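Research Notes: Learning When to Trust the Wrist View

The manipulation group at the Hisau laboratory has completed the first stage of its study on camera weighting in two-arm tasks. The study asks a narrow question. When a robot has both a fixed view of its table and a close view from its own wrist, how should a learned policy decide which of the two to rely on at a given moment? The work was carried out with support from Gavum and forms part of the wider Rosales program on small-parts handling.

Members who attended the February open meeting will recall that the group had reported uneven results with its earlier policy. It performed well on storage bins and poorly on anything close to the conveyor. The present stage was planned in response to that finding. It uses the same two-arm cell, with no change to the arms or grippers, so that the results may be compared directly with the earlier ones.

The Cell and Its Layout

The table is covered in brown paper and divided into squares with blue tape. The grid serves the operators, who use it to return objects to agreed starting positions between runs. It is not given to the policy as a coordinate system, although the policy is of course free to make use of whatever the cameras see.

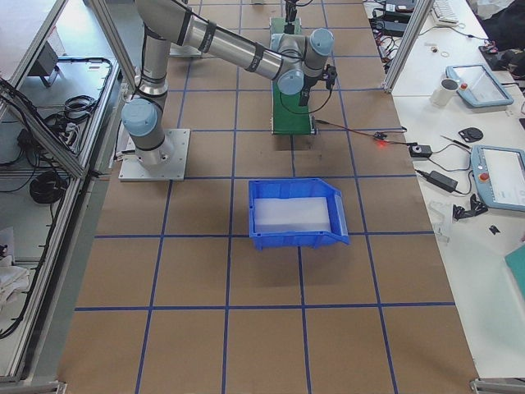

Starting positions are drawn from a written list prepared before each session. For each position, the operator sets the object within a named square and chooses its rotation by eye. The group considered a printed template for this purpose and decided against it. Small differences in placement are welcome in the training data, and a template would have removed most of them.

Two families of task are included. In the first, a part is to be placed in an open bin. In the second, a part is to be set down on the belt of a long conveyor or lifted from it, with the belt at rest. The arms do not work on the same object in either family, but both may be over the table at once, and each may block the fixed camera's view of the other.

Demonstrations were recorded by trained operators. After review, 2660 of them were retained for training. Demonstrations were discarded when a part was dropped, when an operator paused for an extended period, or when one of the camera streams was incomplete. The review was slow work and took up a larger share of the project than had been planned. The group now recommends that it be done at the end of each session, while the operator is still available to answer questions.

The Method

The earlier policy joined the features from all cameras into a single vector and left the network to sort them out. In practice, it leaned heavily on the wrist view. This is an understandable habit for a network to acquire, as the wrist view is very informative in the last moments before a grasp. It becomes a weakness when the wrist view is poor.

The new policy, which the group calls Etivix, adds a small gating network. At each step the gate reads a compressed version of every camera stream and assigns each a weight. The weights are applied before the features are joined. The gate is trained together with the rest of the policy and receives no labels of its own. No person marks a frame as good or bad.

Left alone, a gate of this type tends to settle on one camera and stay there. To prevent this, the group hides patches of the camera streams at random during training. A bright patch, a blurred patch or a dark patch may be laid over part of any view for a short run of frames. The policy must still produce the action that the operator took. It therefore learns to draw on a second view when the first has been spoiled, and to return to the first when it recovers.

The bright patches were modeled on a difficulty already present in the cell. The belt is glossy and green, and it reflects the overhead lighting back toward the wrist camera. The size and position of the reflection depend on where the arm is. From some positions the camera sees only one or two spots of glare, well away from the end of the conveyor, and the hardware there remains easy to make out.

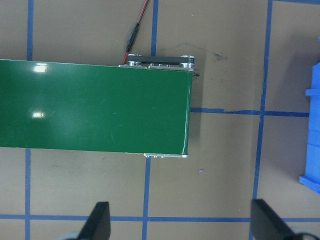

Why the Conveyor Is Difficult

Glare by itself would be a modest problem. The greater difficulty is that the belt offers the policy very little else to look at. On the taped table, a wrist camera nearly always has a line or a crossing in view, and the apparent movement of these lines gives a good sense of how the gripper is traveling. Over the belt, much of that help is lost. What remains is the side rail, the fittings at the drive end and a few faint scuffs.

The effect is strongest at low, steep viewing angles, where the belt fills most of the picture and the reflection can stretch from just under the far edge of the belt to the bottom of the view. The earlier policy often hesitated in such positions. In several recorded runs it moved the gripper back and forth over the belt without closing it, until the time limit ended the attempt.
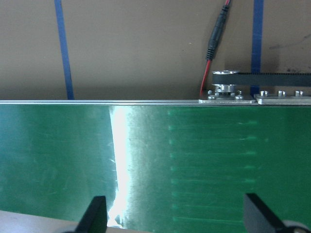

An examination of the earlier policy's internal activity suggested that it was treating the edge of the reflection as though it were the edge of an object. A reflection moves when the camera moves, but it does not move as a fixed object would, and the policy's corrections therefore led it nowhere useful. The group tested this explanation by replaying the recorded runs with the bright region filled in by plain green. The proposed actions became noticeably steadier. This replay was carried out on recordings only and should not be taken as a measure of success on the real task.

Two simpler remedies were considered. The first was to cover the belt with a matte sheet. The second was to move the overhead lights. Either would probably have improved the figures at once. The group chose to leave the cell as it stood – the purpose of the study is to find a policy that can accept an ordinary, imperfect workplace, and shiny surfaces are common in such places.

Results

Evaluation was conducted over 12 starting arrangements that had not been used in training. Each arrangement was attempted by the earlier policy and by Etivix in alternating order, so that changes in daylight over the course of a session would not favor either one. The person starting each run was not told which policy had been loaded.

On the bin tasks, the two policies performed alike. This was expected, and it is reassuring that the gate does no harm where it is not needed. On the conveyor tasks, Etivix completed its attempt in all but 2 of the arrangements, and the long hesitations seen with the earlier policy were largely absent. The earlier policy failed in 7. The group regards these numbers as encouraging but small, and a larger evaluation will be required before any firm claim is made.

The recorded gate weights are of interest in their own right. During the approach, the gate favors the fixed camera. As the gripper comes down, the weight passes to the wrist camera, usually in a smooth handover. Over the belt, the handover begins in the same manner but is partly reversed when glare enters the wrist view. The fixed camera then carries a greater share until the fingers are almost at the belt. 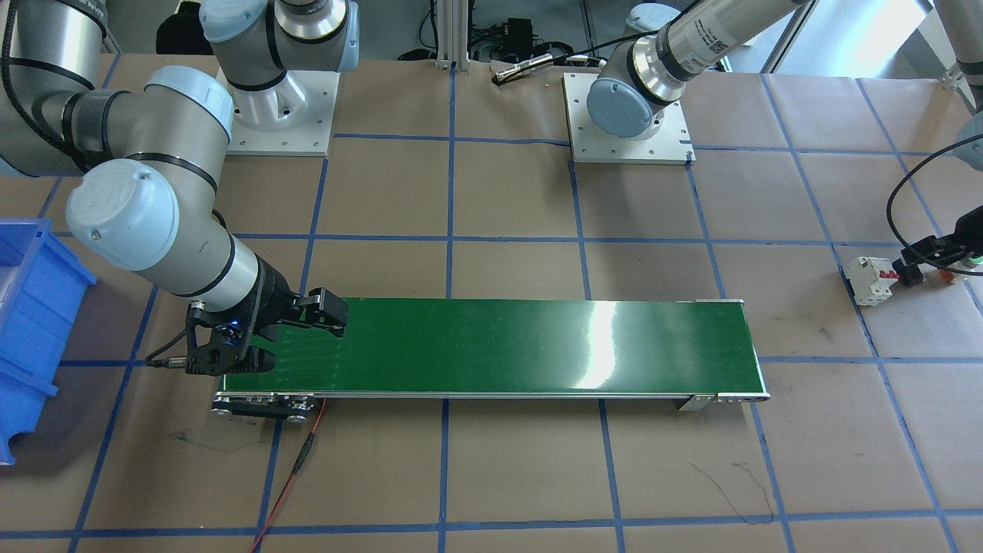
The fixed camera has weaknesses of its own. An arm reaching across the table may hide the part it is meant to grasp, and a fixed view gives a coarser sense of height above the belt. Both of the remaining failures occurred in arrangements of this type, with the wrist view washed out and the fixed view partly blocked. In such a case the gate has no good choice available to it. It divided its weight almost evenly, and the gripper closed too high on both occasions.

The group has considered whether the policy should be permitted to stop and look again from another angle when all views are poor. The present method has no means of doing so. It can only weigh the views it is given. A policy that moves in order to see better would need demonstrations in which operators do the same, and very few of the existing recordings contain such movements.

Limits of the Study

Readers are asked to bear several limits in mind. All training and evaluation took place in one cell, with one conveyor and one set of lights. The belt was stationary throughout. The gate adds a small delay at each step, which was of no consequence here but could matter with moving parts. The random patches were tuned by hand, and the group found that very large bright patches made the policy overly cautious with the wrist camera, even over plain paper. A middle setting was adopted after a short series of trials and has not been studied in depth.

It should also be noted that the gate weights are not a measure of confidence. A high weight means that a view was useful in comparison with the others. It does not mean that the view was good. Visitors to the laboratory have sometimes read the live weight display in the second sense, and its on-screen label is being revised accordingly.

Next Stage

The next stage will introduce a slowly moving belt and a second conveyor surface with a dull finish. Operators will also record a set of demonstrations in which the arm deliberately shifts to one side for a clearer view before grasping. The present policy will be kept unchanged as a point of comparison.

A technical report covering the training settings, the placement lists and the full table of runs is in preparation. Rosales program partners will receive it through the usual distribution list. Requests to view the recorded runs may be sent to the Hisau laboratory office, and should state whether the fixed view, the wrist views or both are needed.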